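Work > Shared practice > Sim tasks group > Minutes

Minutes - Sim Task Rules Meeting, 9th January

Last updated by Jussara Sales
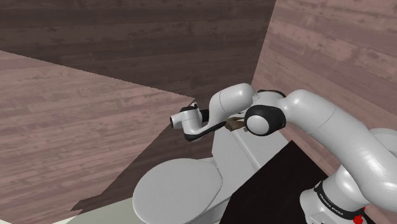

I took the notes again, so if you come out of this sounding grumpier than you were, blame me and send corrections. Wahyudi Santoso chaired. We had people on the call from Deteck and Frota, and Mavstead sent apologies plus a long email, which I read out (most of it, anyway).

1. Last time's minutes
Agreed, with one fix. I'd written that Frota wanted the reset rule dropped. They want it reworded. Sorry, Frota!

2. What counts as a finished placement
This took up half the meeting. The draft says an object is placed when it's on the target surface and the gripper is clear of it. Wahyudi asked what "clear" means, and then we were off. Deteck use a gap between the fingers and the object, Frota just check that the fingers are open, and Mavstead's email says they wait for the object to stop moving and don't look at the gripper at all. I said I didn't much care which one we picked as long as two labs scoring the same run get the same answer, and people were kind enough to agree with that.

Where we landed: fingers open, no contact, object at rest, all three true at the end of the run. The bathroom tasks get the same rule as the kitchen ones. I'd argued for a looser one on narrow surfaces like the toilet tank and I lost, fair enough.

3. Reviewing the Flatden runs
We have 3,000 recorded runs in the Flatden set. Frota checked a batch of 157 by hand and disagreed with the automatic score on 19 of them, nearly all of them runs that stopped with the hand still close to the object. Deteck wondered if that was the old scoring script, and Frota are going to rerun it and see. Until then, please don't quote success rates from Flatden in anything that leaves the group.

4. Arm reach and base position
Short one. The good practice note will now say that the base position has to be written down for every room layout, along with anything the arm may not pass through. Walls and cabinets count, even if collisions are switched off for speed. Wahyudi would like this to be a "must" and Deteck would like a "should". We left it as "must" with a note that Deteck grumbled (their word).

5. Object names
We've got 69 object names in the shared list and plenty of them overlap. I'm cleaning it up. If you have a favorite name, tell me now - I'm not doing this twice.

6. Any other business
Mavstead asked for the full rules to be frozen in July. No objections, though Frota want one more round of comments first.

Actions
Jussara - redraft the placement rule, tidy the object list
Wahyudi - wording for the base position note
Frota - rerun the Flatden batch with the new script
Deteck - send over their contact check

Recent items
Placement rule, draft for comment
Flatden scoring: known problems
Room layout template
Minutes of the previous meeting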